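Gripper and Arm Comparison Working Group
Minutes of meeting held 22 August 2019
Reltcombe site, upstairs meeting room

Chair: Vija Kalniņš
Present: mechanical, controls, vision and test staff. Purchasing attended for items 5 and 6.
Apologies: safety representative (comments on item 7 sent in writing and read out)

1. Minutes of previous meeting
Accepted with one correction. Under item 4, the Plidari controller was recorded as running firmware supplied by the vendor. It was running our own build with the vendor's motor parameters. The results table is not affected.

2. Actions carried over
Spare finger pads for the Donisura gripper: received, not yet fitted.
Calibration target for head camera: reprinted on rigid board. The paper version is to be thrown out so that it does not find its way back into use.
Log naming: still inconsistent between the two test machines. Carried over again. Controls to close this before the next block of trials.

3. Gripper trials, containers at floor level
Test staff reported on the block completed since the last meeting. The total is now 1217 logged grasps across both grippers. Of these, 487 were with the Donisura parallel gripper and the remainder with the Nair adaptive gripper. The imbalance was noted. The Donisura was out of service while the left jaw was re-shimmed, and the schedule was not adjusted to suit.

Rigid containers with a plain rim gave no trouble to either gripper when approached from above. Low side approaches were less even. The Donisura jaws are boxy and need more clearance from the floor than the approach planner allows, and on several runs the lower edge of the jaw touched down before closing. Mechanical asked whether the planner was using the old jaw model. Controls checked during the meeting and confirmed that it was. Runs made with the old model are to be flagged in the log and kept, but left out of the comparison.

The Nair gripper closed reliably on thin-walled cups but deformed them at the default force setting. Lowering the force stopped the deformation and brought in some slip when the wrist rotated. Agreed that force will be set per object class for now. Mechanical wished it recorded that this makes the two grippers harder to compare and that a common force in newtons at the pad should be used in the final report. Agreed.

Discussion on whether basins should stay in the object set. Neither gripper can lift a full basin by the rim within the wrist torque limit. Vision wants them kept as obstacles and as pour targets. Agreed to keep them, and to list them as targets only.

4. Cameras
Vision presented depth data from the head camera and the wrist camera. Translucent plastic remains the main problem. Depth returns on clear and lightly tinted cups are patchy from the head, and the fitted rim centre wanders between consecutive readings. The wrist camera is better at short range but loses the rim once the fingers are either side of it.

Three options were discussed:
(a) colour segmentation from the head camera with a fixed floor plane
(b) a second wrist camera
(c) matte spray on the test objects

Option (c) was rejected, as the objects in use on site will not be sprayed. Option (b) adds weight at the wrist and another cable through the elbow. Option (a) to be tried first. Vision noted that the speckle in the grey floor produces false features at low exposure and that exposure should be locked for the trial.

Lighting to be left on the overhead units only. The portable lamp caused reflections inside glossy bowls and has gone back to stores.

5. Controllers
Comparison of the Plidari controller with the existing unit is half done. The Plidari holds position better at full reach, with less sag at the elbow when the arm is low. Its loop timing is steadier under load. Against this, it takes 3 restarts on average to come up cleanly after an emergency stop, and the fault codes in the manual do not match those shown on the display.

Purchasing advised that the loan period can be extended once. The chair asked that the extension be requested now. The emergency stop behaviour must be understood before any recommendation goes forward. If it cannot be explained, the existing unit stays.

Controls also reported that joint temperature on the second motor climbs during long floor-level sessions. The arm spends most of that time extended and low. Sessions are limited to 50 grasps until the readings have been reviewed.

6. Purchasing
Quote for a second Nair gripper received. Held over until the force question in item 3 is settled.
Replacement cable for the right arm approved. The old one is chafed at the elbow clamp. Mechanical to add a sleeve when fitting.
Test objects: no further bowls or cups to be bought. Stained or scuffed items are to stay in the set, as surface marks are part of what vision is testing.

7. Safety
Written comments read out. The floor test area should be marked with tape on all open sides. Anyone placing objects should do so with the arm disabled at the pendant, whatever the software state. Both points accepted.
Water is permitted in pour trials in small amounts only, and a mop is to be kept in the bay.

8. Test procedure, next block
The chair proposed that the next block use a single fixed layout, with the basin against the wall, the bowl in front of it and the cup presented from the right. Both grippers will run the same layout before anything is moved. Vision asked for the left side of the floor to be kept clear to give a clean reference for the floor plane. Agreed.

9. Actions
Controls: load new jaw model, flag affected runs, fix log naming.
Mechanical: fit Donisura pads, fit cable and sleeve, measure pad force on both grippers.
Vision: trial of option (a) with exposure locked.
Purchasing: request extension on Plidari loan.
Test staff: tape floor area, run Donisura first to even up the totals.
Chair: circulate draft headings for the final report.

10. Next meeting
To be set once the controller loan dates are confirmed. Meeting closed.
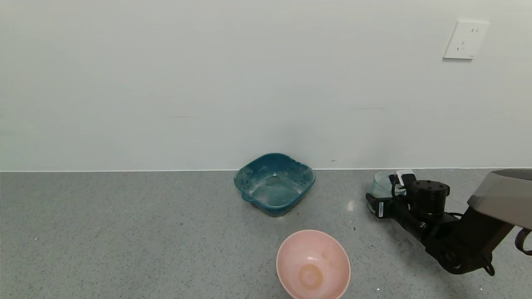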